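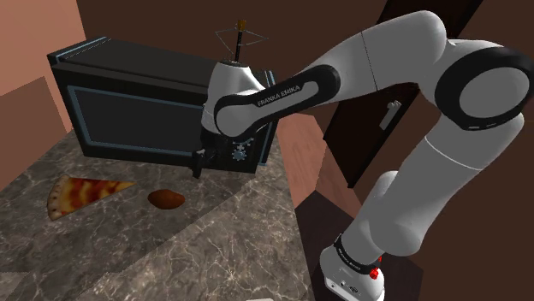

May, evening, Mernemside workshop

Door-opening task in the simulator before we let the real arm near the kitchen unit. Genowefa has finished the counter model and I loaded it without trouble. Start pose now has the fingers pointing down by the front of the microwave, just left of the control panel, and the pizza slice and the small brown item are on the marble in front. I want both kept there, as the door has to swing over that bit of counter and I need to know what it clips.

Ran 30 resets with the old grasp offset. 20 reached the door edge, the rest stalled at the wrist limit. Run 211 is the one to replay if anyone wants to see the stall, it does it every time.

Moved the base back a touch and turned it towards the counter. Stall gone on 211, not tried on the others yet.

Dial: collision shape was still a plain cylinder and the left finger kept catching it. Swapped for the proper mesh. Slower to load, fine otherwise.

Alun Griffiths thinks the hinge friction is too low. Probably right. He is going to measure the pull on the real door with the luggage scale and leave the number on the board.

To do:
Hinge friction, once Alun has the number
Rerun all 30 with the new base position
Cap episodes at 3,000 steps, they run on far too long
Ask Genowefa for the cabinet handle as a separate part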